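Bisia Headset Guide
Section 5: Watching a live event in VR

Use this section after you have finished the first-time setup and signed in on the headset. You need the Prosar app, version 38 or later, and a Prosus Events account. A phone is required for pairing only. You can put it away once the event starts.

Before you begin

1. Charge the headset fully. A long show with overtime or a late main event can outlast a half-full battery.

2. Connect to a 5 GHz Wi-Fi network if you have one. Open Settings, then Network, and pick your network from the list. If two networks have the same name, choose the one marked 5G.

3. Clear your play area. You will be seated for most events, but you may want to turn all the way around, and people do stand up when a goal goes in.

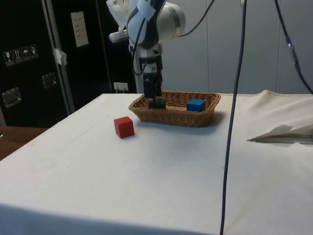 4. Set your seated height. Sit where you plan to watch, look straight ahead, and hold the Home button until the floor grid appears. Let go when the grid lines up with your feet.

CAUTION: Keep the lenses out of direct sunlight at all times, including when the headset is switched off. Sunlight through the lenses can burn the display in seconds.

Pairing your ticket

1. On your phone, open Prosar and tap My Tickets.

2. Tap the event. A pairing code is displayed. The code is good for one headset and expires after 1000 seconds.

3. On the headset, open Prosar and select Enter Code. Point the controller at each character and pull the trigger.

4. Wait for the green check mark. The event now shows under Upcoming on the headset, with the start time in your own time zone.

Note: If the code is refused, go back to My Tickets and tap New Code. Old codes are not reused.

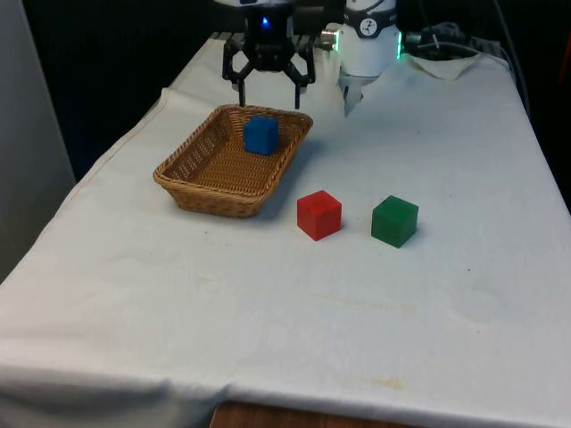
Choosing a seat

1. Select the event under Upcoming, then Seats.

2. Pick a camera position. Ringside, Floor and Balcony are offered for most fights and wrestling shows. Basketball and indoor soccer have Courtside and Corner as well.

3. Choose Public Room, Friends Room or Solo. Public rooms hold up to 1000 viewers, but you will only see and hear the people in your own row.

4. To change seats during the show, press Menu and select Seats again. The picture goes dark for a moment while the new view loads — this is normal.

Note: Voice chat is off when you first enter a room. Turn it on from the Menu panel. To mute one person, point at them and press the side button.

CAUTION: Stop and take the headset off if you feel dizzy or sick. Do not drive or climb stairs until the feeling has passed.

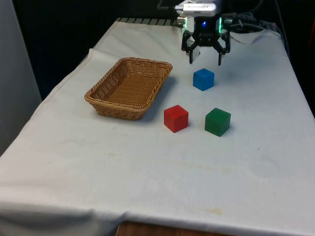

If the picture is blurry or freezes

1. Wipe the lenses with the dry cloth supplied. Do not use glass cleaner or alcohol.

2. Move closer to the router, or ask others in the house to pause large downloads.

3. Press Menu, select Quality, and change Auto to Standard.

4. Close Prosar and open it again. You will be put back in the same seat if the event is still running.

Replays are listed under Past Events when the event organizer allows them.

Section text by Delyth Edwards and Iker Requena. Last revised 19 Sep 2022.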